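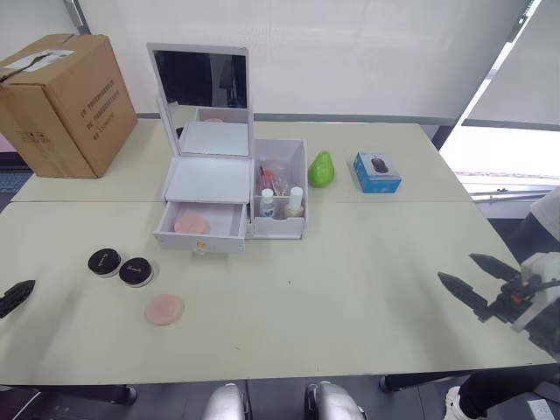
How long should a household keep its tax records? Three years covers most returns, and seven is safer for anyone who has claimed a loss or runs a small business.

February
By Ebere Oyewole

Mereana Doolan directs the records clinic at the Nulley Public Library, which served 381 residents last year. Most visitors, she said, arrive with papers going back decades.

"People keep the electric bill and lose the deed," Ms. Doolan said. "We ask them to begin with the documents that are hard to replace."

Birth certificates, adoption papers, military discharge forms and property deeds should be kept permanently, she advised. Pay stubs may be shredded once they have been checked against the annual wage statement. Receipts for home improvements should be held until the home is sold and the sale has been reported.

Asked about digital copies, Ms. Doolan said that a clear scan is sufficient for many purposes, but that certified originals are still required for some.

"My own mother had 69 folders, and none of them had a label," she said. "It took us most of a winter."

The clinic meets in the second-floor reading room at 10 a.m. Residents are asked to bring one folder per visit.

Related items
Shredding Day Returns to Ilport
Wills and Witnesses: An Interview With Aminu Adeleke
Reading Room Hours for Spring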